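Subject: Re: [handheld-grippers] Right jaw closing late, then too hard
From: Tove Þorgeirsson
To: handheld-grippers list

Consuelo and all,

Sorry for the slow answer. I wanted to go through the logs again before I wrote anything, and that took most of Sunday.

On Sunday morning Consuelo Ayala wrote:

> We are seeing something on the right unit that we don't see on the left.
> The width reading stalls for a moment near the end of a close, then jumps
> to the final value. On soft things it makes no difference. On a jar or a
> cup the fingers end up squeezing a good deal harder than the person
> holding the unit meant to.
>
> We cracked one plastic lid at Clasby before we noticed. No one was hurt,
> but I have told people to keep their free fingers out of the jaws until
> we know what it is.
>
> Firmware is the current one on both units. I swapped the batteries and
> the result was the same. Is anyone else on the Alteo mounts getting this?
>
> Consuelo

Yes, we are getting it, and I think I know where it comes from.

I pulled 3,615 closes from the right unit and looked for a gap in the width signal longer than 50 ms. There were 20 of them. All 20 came while the arm was stretched out and the wrist was turned in. None came with the arm at rest beside the table. The left unit over the same sessions had no gaps at all.

That pointed me at the cable. On our right unit it runs down the forearm, and the strain relief at the gripper end is the short Jovico part. When you reach forward and turn the hand, the cable goes tight just before the connector. The contact opens for an instant, the encoder drops out, and the controller holds the last width it saw. When the signal comes back, the controller thinks it is behind and drives the motor to catch up. That is your hard squeeze.

I was able to bring it on at the bench by pulling lightly on the cable at the connector. With the motor off, the reading froze every time I pulled to the side and hardly ever when I pulled straight back. A new cable behaved the same way after a day of use, so I don't think the cable itself is bad. The relief is too short for the bend.

The part that bothers me more is the firmware. A lost encoder should stop the motor. It should not hold the old value for 100 ms and then run at full current. I have written this up for Qudah, who maintain the controller code, and asked that a dropout open the jaws or at least cut the drive. They have the log files. No reply so far.

What we changed here in the meantime:

Current limit on the right unit turned down to half. Slower, but the lid of a jar survives it.

Cable taped to the forearm with a slack loop left at the wrist. Check the loop with the arm fully out, since it looks fine with the elbow bent.

Any session with a gap in the width signal gets flagged and kept out of the set until someone has looked at it.

We went back to the cart task with those settings, jar and cloth on the table as before. 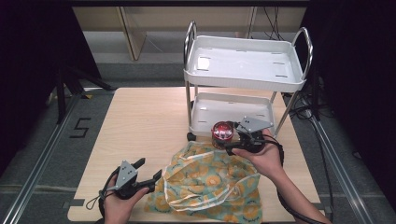
Is it safe to keep recording with the short relief fitted?

With the current limit down and slack at the wrist, I would for soft objects and plastic, but I would leave glass out of it until the firmware is fixed. Keep your rule about free fingers as well. The limit lowers the force – it does nothing about the jaws moving when you don't expect it.

Consuelo, could you check whether your gaps also come with the wrist turned in? If yours show up with the arm at rest, then we have two different faults and I would like to know before August, when we order parts. The raw width column is enough, I don't need the video.

Tove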